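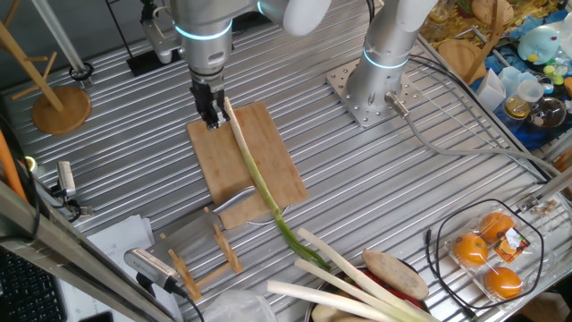 The vegetable bench at our place, with the knife lying ready at the board.

Forum: Working Life in Kitchens > Equipment and Change
Thread: Two robot arms in the prep room, what happens with our hours?

coldroom_tomasz
Posted November 1, 2022

Good evening to all. I work in the central kitchen of Ehlers in Wimusau. We make lunches for offices and two schools, on a normal day 356 portions. We are 17 people, and four of us do mostly vegetables. I am one of the four.

Three weeks ago the company Plusbridge put a bench with two arms in our prep room. They want to teach it the cutting of leeks and similar things, later perhaps peppers and potatoes. Our head, Hildegard Ostermann, told us in a meeting that no one will lose the job. She did not say anything about hours. My contract has 22 hours guaranteed and the rest is by need, and it is the rest that pays my rent.

My question is to people who have had such a change at work. Did your hours stay? Did you ask for something in writing, and how did you ask it without making an enemy?

potwash_pete
Leeks! Of all the things to start with. Half the work with a leek is getting the grit out of it. Who washes them?

coldroom_tomasz
We wash them. We also trim the roots and bring everything to the bench in a bowl. At the moment it is more work for us than before, I must say this openly. One of us stands beside it the whole time, and this person is missing at the big table.

mrs_dunmow
I was in a bakery when the dividing machine came. They told us the same, no jobs lost, and it was true on paper. Two ladies retired and were not replaced, and the rest of us had our Saturdays cut. Get it in writing. I wouldn't wait for the machine to be good at it, either. Ask while they still need you to stand beside it and show it things.

linecook_ferdy
Going to disagree a bit. We have had a portioning robot for over a year, other end of the kitchen, but same fear. My hours went up. The old job was scooping rice until my wrist hurt, the new one is running the line and doing allergen checks. I would not go back. Some of it depends on who is in charge, I give you that.

mrs_dunmow
And how many were scooping rice before, Ferdy?

linecook_ferdy
Three. Now one and me. One went to the cold section, and one left, but he was leaving anyway.

mrs_dunmow
They always are.

coldroom_tomasz
Thank you both, I find it useful to read the two sides.

I will describe more how the work goes now, maybe it helps somebody to give advice. When it is my turn at the bench I put the leek along the board and check that nothing else is lying in the way. Then I step back behind the yellow tape and the Plusbridge technician starts it.

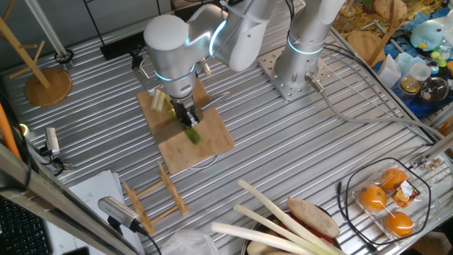 The cutting itself is not what worries me. I am much faster and I think I will stay faster for a good time. But it does not need a break, and Mrs Ostermann has said that speed is less important if it can run from five in the morning, before we come. Then the early shift would be one person who fills bowls. Now the early shift is three, and it is the shift with the extra pay.

My colleague Wanpen Siriwan sees it differently. She has cut vegetables for 16 years and has pain in both hands. For her the arms may come tomorrow. She asked to be the one who is trained on them, and she goes now to a course at Skillard, paid by the company. I am glad for her. I only notice that one place in the course was offered, and we are four.

potwash_pete
Then there's your question for the boss. Not "will I lose hours" but "when is the next course place and how do we get on the list". Easier for her to say yes to.

linecook_ferdy
Agree with Pete. Also ask who cleans the thing. On ours it was given to the closing shift with no extra time, and it took us months of moaning to get twenty minutes for it.

mrs_dunmow
Ask both, but the hours question first. A course doesn't pay rent.

And the early shift money. If it goes from three people to one, will you take turns or will it always be the same person? I'd want that settled before it happens.

coldroom_tomasz
About the cleaning I had not thought. At this moment the technician wipes the bench and we wash the knife and the board, but he will not be here for ever. I have put it on my list.

I spoke today with the other two from vegetables - Wanpen was also there for the last part. We agreed to write one letter together and not four. It asks about the guaranteed hours, the turns in the early shift, and a second place in the course. Wanpen wants to sign too, which I did not expect. She said she would like company when the machine has a bad morning.

potwash_pete
Good on her. Keep a copy of that letter at home.

coldroom_tomasz
I will do this. When there is an answer I will write it here.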